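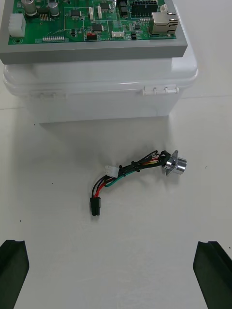
Kauko Kallio wrote that anyone paying for a plug-in "power saver" should first say what they think it saves, and I have been chewing on that since I read his comment on my last post. So let me put it properly this time.

Are plug-in power savers worth anything in a normal house?

My brother-in-law bought one called a Vurkico. It goes into any wall outlet, a light comes on, and according to the leaflet it "balances the current" for the whole home. He swears his bill dropped 40 dollars in April. I think April was mild and he ran the heat less, but he won't hear it. We have an ordinary two-bedroom place in Flestgate, electric water heater, gas stove, older fridge. The seller says it works best with fridges and anything that has a motor. I don't believe a word of it, but my wife would like a second opinion before I start a family argument.

Posted May 17, 2020 by Escobar

3 replies

Kauko Kallio

You quoted me about right. Most of these boxes are a capacitor and a light. A capacitor can correct power factor, that much is true, and factories do care about power factor because some of them get charged for it. Your house almost certainly isn't. A home meter bills you for kilowatt-hours, meaning the real power you used, and correcting power factor at the outlet barely touches that number. What you might save is a sliver of loss in your own wiring, and the little light on the box may well eat it.

As for the 40 dollars, ask to see the bills. I mean the kilowatt-hours, with the number of days in the billing period, for this April and last April. People compare dollar totals and forget that rates change, that one bill was an estimate, or that the kids moved out. Every time I've asked somebody for the actual readings, the conversation has gone quiet.

If he is willing to test it, write down the meter every morning for 7 days with the thing plugged in, then do the same without. Keep the laundry and the thermostat as close to the same as you can. Even that is a weak test with the weather changing, but it beats a feeling.
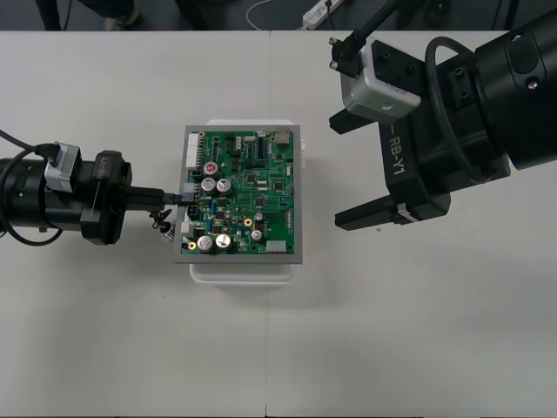 Photo: Latik

The water heater is where I would look. Say it uses 900 watt-hours a day just keeping a full tank hot while you're asleep or at work. Wrap the pipes, turn the thermostat down a bit if it's set high, fix the dripping hot tap. None of that comes in a box with a leaflet.

Latik

I had one and my bill went down too, so I don't see why everybody is so negative. It was a different brand with a blue light. I did also get rid of the chest freezer that summer, but I think it was both. They aren't expensive so just try it.

Kauko Kallio

Latik, an old chest freezer could explain your whole drop without any help from the blue light.

Escobar, one more thing I should have put first. Check whether the box has a safety listing mark from a testing lab, and if there isn't one, unplug it. I wouldn't leave an unlisted capacitor in an outlet day and night, savings or no savings. And the old fridge: put a plug-in watt meter on it for a few days before you replace anything. Some libraries lend them out.

Escobar

Thanks. No mark that I can find on it, only the word Vurkico and a sticker with the voltage. He has agreed to unplug it while we do the readings. He says it's to prove me wrong, which is fine with me.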